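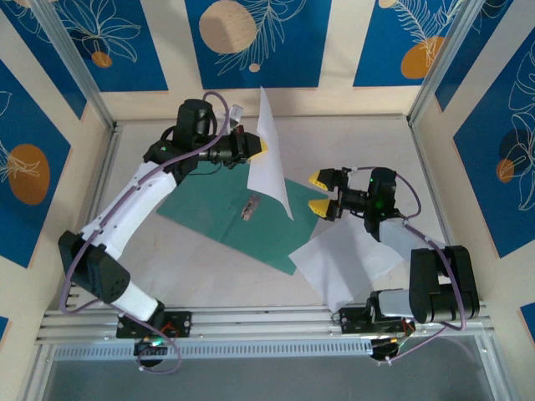

4. Teaching a Paper Chore

Read Section 3 first. If the arms have not been homed today, they will have their own ideas about where the table is.

Paper is the chore people pick first because it looks easy. It weighs nothing and it sits still. It is also thin, floppy and very fond of the sheet underneath it, and a four-year-old will beat Kitby at it for some time yet. Plan your afternoon accordingly.

4.1 Before you start

1. Clear the work surface down to the mat and the paper you mean to use. Two sheets are plenty.
2. Lay the mat flat. It may sit at an angle. Kitby does not care about neatness and will not fix it for you.
3. Check that each cable has slack at the elbow and the wrist. A cable that is tight with the arm folded will be tighter with it stretched out.
4. Turn off any fan pointed at the table.
5. Set grip force to 10. The factory setting is 40, which is right for mugs and will put a permanent crease in anything you wanted to keep.

CAUTION: Keep hands off the work surface while the arms are live. The grippers open and close without warning, and they do not say sorry.

4.2 Recording the lift and handover

1. Start a new task in Nava and name it. "Test" is a poor name. You will have 30 of them by Thursday.
2. Guide the left gripper to the edge of the sheet and close it.
3. Raise the sheet slowly until it hangs clear of the mat.
4. Bring the right gripper across, fingers open, and stop short of the paper.
5. Wait for the sheet to quit swaying. Then move in and close.
6. Open the left gripper only after the right one has hold. Everyone gets this backward once.
7. Press Save. Repeat from step 2, moving the sheet a little each time.

NOTE: Do not throw out the clumsy takes. Jin-sol Son, who wrote the training module, wants the fumbles that end in a recovery. Delete the ones that end on the floor.

4.3 What to expect

With enough takes, Kitby will pick up a sheet and pass it across on most tries. Folding is a beta feature and has been since October. Letters, laundry and fitted sheets are not supported. Please stop writing to Desta about fitted sheets.

If the arm stops and shows error 2783, it closed on nothing and knows it. Open the gripper, put the paper back and press Resume. If it closed on nothing and shows no error, it thinks it did fine. See Section 6.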